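4.2 Withheld accusation in the middle chapters of Tralero

The second half of Tralero has received less notice than its opening, and reviewers who admired the early harbour chapters have tended to treat what follows as a decline. The present section argues that the middle chapters depend on a device which the novel sets up with some care: the charge against the narrator is never spoken in full. Readers learn that a letter has been sent to the parish of Sarkenham, that it names someone, and that it has been read aloud at least once. The wording is not given. Each character who refers to the letter repeats a different part of it, and no two of these parts fit together.

Quách (Diễm Quách, in her study of village fiction) calls this pattern "hearsay narration" and traces it through 60 novels with a rural setting. Her account is useful, although it rests mainly on books in which the reader is told the truth before the end. Tralero does not offer that relief. The narrator, who has every reason to quote the letter in her own defence, mentions it only 3 times, and on each occasion she turns at once to some household matter: the price of coal, a cousin's wedding, the state of the roof. 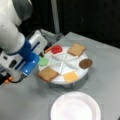 Figure 3

It would be easy to read these turns as evasion, and several early reviews did so. The difficulty with that reading is that the narrator is open about far worse things. She admits to having kept money that belonged to her sister, and she describes the quarrel at Gisow without sparing herself. A speaker who wished only to protect her good name would hardly have included either episode. It seems more likely that the letter is passed over because she does not know exactly what it says, and that her pride prevents her from asking.

The manuscript history gives some support to this view. The draft chapter known as "So", after its first word, contains a passage of 1550 words in which the narrator finds the letter and copies it out. The passage was removed before publication -- the only cut of any length in the book -- and nothing was written to replace it. In the printed text the chapter moves from the evening meal to the following September with a single line of white space between them. Readers who come to the draft afterwards often remark that the letter is milder than they had supposed. Its author complains of rudeness and of an unpaid debt, and makes no mention of the fire.

Whether the cut was made for reasons of length or of design cannot be settled from the surviving papers. The effect on the later chapters is nevertheless plain. The hostility of the village, which the draft explains, becomes in the published novel something that the narrator must guess at, and her guesses grow harsher as her neighbours grow quieter. Section 4.3 considers how this bears upon the closing scene at the ferry.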